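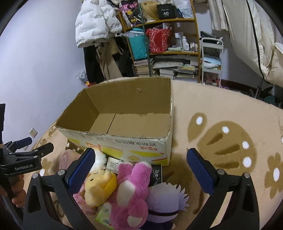 Box packing with two hand-held grippers, toys still outside the box.

So this is my half of the report for the Drekuron project, and Rommel Umali is writing up the training side. My job was showing the task by hand. You hold a gripper in each hand, squeeze to close the jaws, and do the chore the way you'd want the robot to do it. I figured I'd be great at it. I was not!

My first tries were way too fast. I'd grab a plush toy with one jaw half on it and fling it over the rim, and Beca Beddoe (who checked all our recordings) threw most of those out. She wanted 100 clean demos from each of us. I got there in 11 sessions - Sena needed fewer, and yes, I heard about it.

What helped was going for the middle of a toy and waiting a beat before lifting. Plush squishes, so the jaws close farther than you expect. The crinkly packages are worse, and I ended up pinching those near a corner. 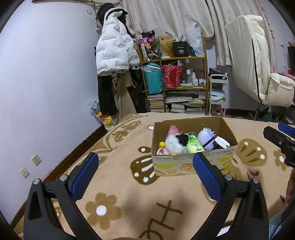

Do both hands have to move at the same time?
Only when one item needs two grippers. The rest of the time I kept the idle one still and off to the side, so the robot wouldn't learn a bunch of pointless waving.

Next up is soft stuff that won't hold a shape, like socks.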